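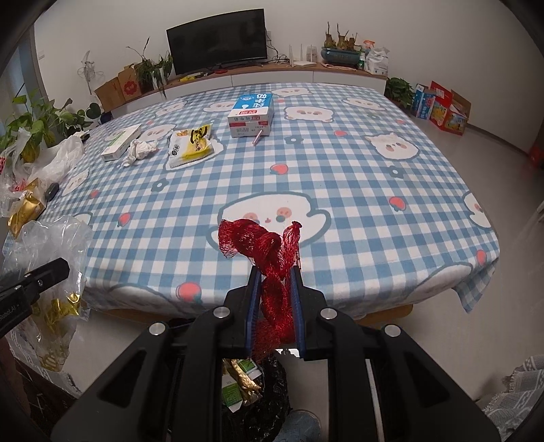
Figure 2.1 Red mesh net bag, with discarded packaging in a black trash bag.

Chapter 2
Composition of Household Waste

Learning objectives

After studying this chapter, you should be able to:
Define waste composition and distinguish it from waste generation.
Explain the difference between as-received and dry-basis results.
Assign common packaging items to primary and secondary categories.
Describe how a sampling plan is drawn up for a residential collection area.
Identify the main sources of error in a hand sort.

Key terms: as-received basis, bulk density, composite item, cross-contamination, fines, gross sample, primary category, residual fraction, stratum

2.1 Introduction

Chapter 1 dealt with the quantity of waste produced by households. Quantity alone is of limited use in design. Two towns may send the same tonnage to the same transfer station and still require different equipment, because the material in the trucks differs. A load high in food scraps is dense and wet. A load high in packaging fills the truck body before it reaches the legal axle weight.

Waste composition is the share of each material in a given waste stream, normally stated as a percentage by weight. It can also be stated by volume, but volume depends on how far the material has been compacted, and results from different studies are then hard to compare. Weight is used throughout this book unless a table says otherwise.

Packaging presents a particular difficulty. Film, netting, foil, and cartons weigh little, so they appear as small entries in a table by weight. The same items may account for much of the space in a kitchen container and for a large part of the stoppages on a sorting line. Netting and other stringy materials wrap around rotating shafts and disc screens and must be cut free by hand while the line is stopped. An engineer who reads only the weight column will miss this. Bulk density is covered in Section 2.5, and the effect of stringy materials on screens in Chapter 6.

2.2 Categories

A category list has to be settled before any sample is taken. Categories added partway through a sort cannot be applied to samples already discarded. Most lists have two levels. Primary categories describe the material: paper, plastic, metal, glass, food, yard trimmings, textiles, and other. Secondary categories describe the form, for example rigid plastic containers, plastic film, and plastic netting.

Composite items are made of more than one material bonded together. Many drink cartons combine paperboard with a plastic layer, and some snack wrappers combine plastic film with a thin metal coating. Three rules are in common use:

Main material rule. The item is placed with the material that makes up most of its weight.
Separate category rule. All composites are placed in a category of their own.
Process rule. The item is placed where the local sorting plant would send it.

Each rule is acceptable if it is stated in the report. Mixing them is not. A wrapper that looks like foil should not be recorded as aluminum on appearance alone.

2.3 The Flestberg study

The data used in the worked problems come from a residential study carried out in Flestberg in 2002 by Ludmila Kopecký and Bogdan Jitaru. The collection area was divided into two strata, Stamow and Căpraru. Stamow consisted mainly of apartment buildings with shared containers. Căpraru consisted of single-family houses with individual carts. Over the study period, 3847 kilograms of waste were sorted by hand.

Samples were weighed on arrival, spread on a sorting table, and separated into primary categories. Material passing the table screen was recorded as fines. The weight of the sorted categories was then compared with the arrival weight. Loss was about 2 percent, which the authors put down to evaporation and to liquid draining from food containers. No correction was applied.

The results were reported on an as-received basis. This matters for paper, which takes up moisture from food in the same bag. Paper weights from the shared containers were therefore likely to be overstated to some degree. The Sekine correction, introduced in Section 2.6, allows an estimate of the dry weight where moisture samples have been kept.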